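Workshop > Benches and Layout > Before You Bolt Down an Arm

I was against the arm from the start, and I still think most home shops would do better with a second vise. But Elvia Cuautle wanted a bench that could shuffle small racks and plates on its own, and I got talked into helping with the layout. What follows is what I would tell anybody about to spend the money.

Lay the whole bench out in simulation first. It costs you an evening. Dronell's brochure says you can skip it, and Dronell sells replacement fingers.

Put the base at one end of the table and keep the tall stuff away from the middle. Bins go at the edges. Mark the floor where people shouldn't stand, in a color you can't ignore.
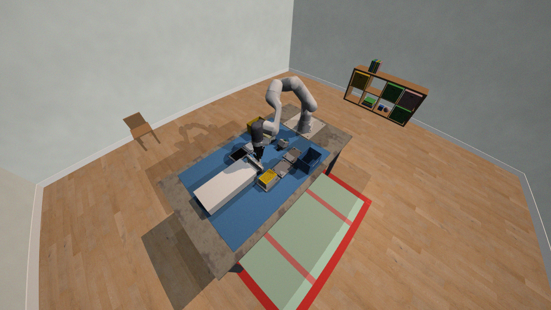
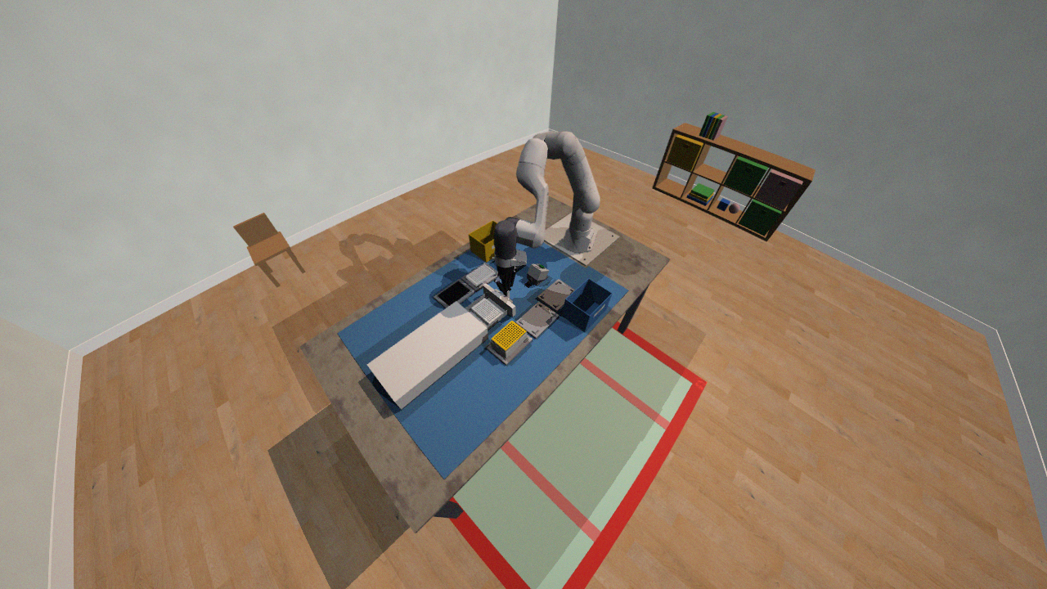

Simulated bench, two views: blue mat, bins at the edges, red border on the floor.

Now the part I don't trust. A simulated table is dead level and a simulated mat never curls at the corner. Ours did both wrong, and we lost two weekends shimming legs. Check the top with a real level, then check it again after the arm is bolted on — the weight moves things.

Tape down the mat. Trace every rack and plate in paint pen, so you can put it back where the program expects it. Run the first passes at the slowest speed, with nothing in the racks you'd mind sweeping up. And keep the stop button where your hand lands without looking, on the side you stand on.

Does it save time? Not yet. I can move six plates by hand before the thing has finished homing. Ask me again in August.

Comments

Wenceslao Barajas: Paint pen wears off. Scribe the outline with a knife and you'll thank yourself.

dotside_dan: We shimmed ours with playing cards. Still there.

Elvia Cuautle: For the record, it was one weekend of shimming and one of you complaining.

Related
Leveling a bench on a bad floor
Arriaga clamps, two years on
Is the Skalevero drawer kit worth it?
Storage bins that don't crack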